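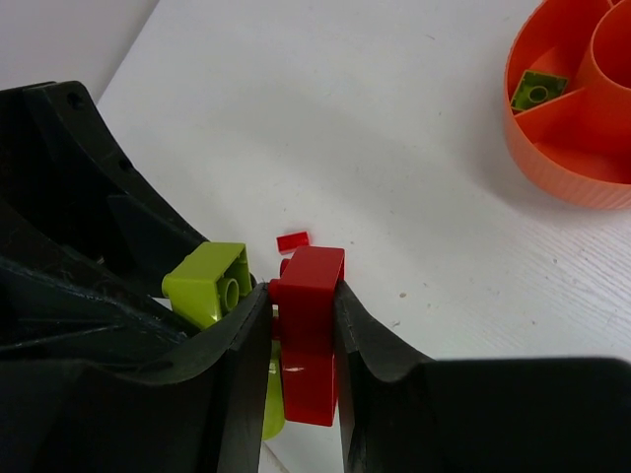 The Case for the Small Set

It is the position of the Hodus Early Learning Association that most classrooms for young children own too many building bricks. The statement will strike some members as odd, coming from a body that has spent a good part of its history urging schools to buy them. We continue to urge it. Our concern is with quantity, and with the manner in which bricks are stored, presented and put away.

The standard classroom tub supplied to the 34 centers in our membership holds 1,016 pieces. It was chosen in an earlier round of purchasing on the ground of price per piece, and on that ground it was a sound choice. It arrives full, it is placed on the lowest shelf, and at the start of free play it is tipped out on the rug. What follows is familiar to any teacher. Children sweep their arms through the heap in search of one part. They build for a short while with whatever comes to hand. A great deal of the noise in the room is the noise of searching.

At clean-up the same tub invites a different difficulty. A four-year-old who is asked to put away a thousand bricks has been given a job with no visible end. Many children walk off from it, and the teacher finishes alone. We have heard this described as a problem of discipline, and we do not accept that description. An adult handed a task of the same proportions would also look for the door.

The Association therefore recommends that bricks be offered to children aged three to five in small sets, on a clear table, with a single open container for each set. A dozen pieces or fewer is enough for a first session. Plain colors are suitable. Red and green serve very well together, as do any colors the child can already name. The table should have nothing else on it that the child must work around, and the surface should be light enough for every piece to stand out.

The container deserves more attention than it usually receives. Lidded boxes are sold as the tidy option, but a lid is one more step for a small hand, and a deep box hides its contents. A cup is better. It has a wide mouth in proportion to its size, it makes a pleasant sound when a brick drops in, and it fills up. A child can look into it and judge how the work is going. Several of our members have used ordinary drinking cups for years, and we see no reason to replace them with a catalog product.

The way a brick is picked up also matters. The pinch that lifts a brick by its sides is close to the grip later required for a pencil, and it is practiced only when there is room to practice it. In a heap, children scoop. On an open table, with space between the pieces, they must aim, close the fingers, lift, carry and let go. Each brick asks for a slightly different approach. One lies with its studs up, another has landed on its side with the hollow underneath showing, and the hand has to answer to that. Teachers at our Aksoy center have long regarded putting away as a lesson in its own right and schedule it accordingly, with the last part of the morning reserved for it and no bell at the end. We commend the arrangement.

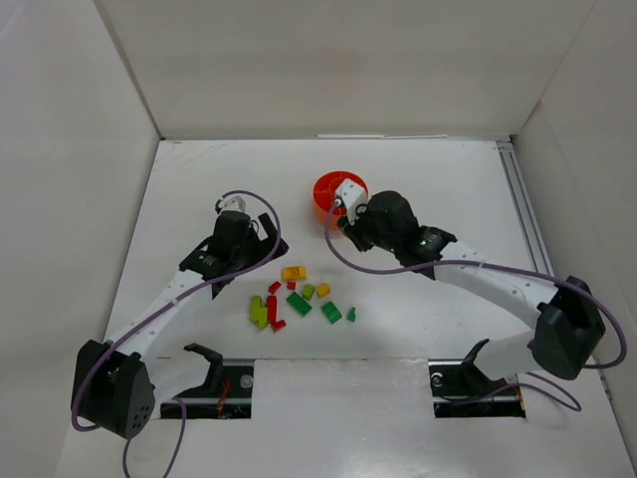
A teacher at the Clevusgate center wrote to us that she had tried a set of this size and found the children bored by the second morning. They wanted wheels, she reported, and they wanted to build something taller than themselves. Her letter went on to ask whether the Association had considered that abundance is itself part of the pleasure of bricks, and that a child from a home with few toys may look forward to the full tub all day.

The objection is a serious one and we have tried to treat it seriously. There are children for whom the great heap is a joy, and we would not wish to see it taken from them altogether. Large-scale building has its place, preferably on the floor, preferably with older children present, and with enough time set aside that the structure may stand until the following day. We would add only that the teacher's second morning came very soon. In our experience a small set becomes interesting when it becomes known. A child who has handled the same bricks for a week knows which one sticks and which pair holds best, and begins to ask for arrangements of them by memory. We would be glad to hear from Clevusgate again after a longer trial.

A further objection concerns cost. If the large tub has already been bought, it may seem wasteful to leave most of it in a cupboard. We suggest that it be divided. One tub, sorted by an adult on a single afternoon, will supply every table in a center and leave a generous reserve for lost pieces. No new purchase is required except cups, and in most kitchens not even those. Centers that have ordered the Trakamero storage wall under the current grant may wish to know that the unit is equally suited to rows of cups, once the drawers are taken out.

We are less certain on the matter of sorting. Some members hold that each set should contain one color only, so that the child learns the category along with the task. Others prefer mixed sets and ask the child to choose. The Association took no vote on the question at its March meeting and does not propose to settle it in these pages. Our own inclination is toward mixed sets of 2 colors, with the decision about what goes where left to the child, including the decision to put everything in together. A cup filled in no order at all is still a cup filled by the person who was asked to fill it.

Centers wishing to adopt the recommendation should begin with one table and leave the rest of the room as it is. The large tub may be kept on a high shelf during the trial and brought down at the discretion of the teacher. Comments from staff and families may be left with the office in the usual way, and will be read before the guidance on classroom materials is next revised.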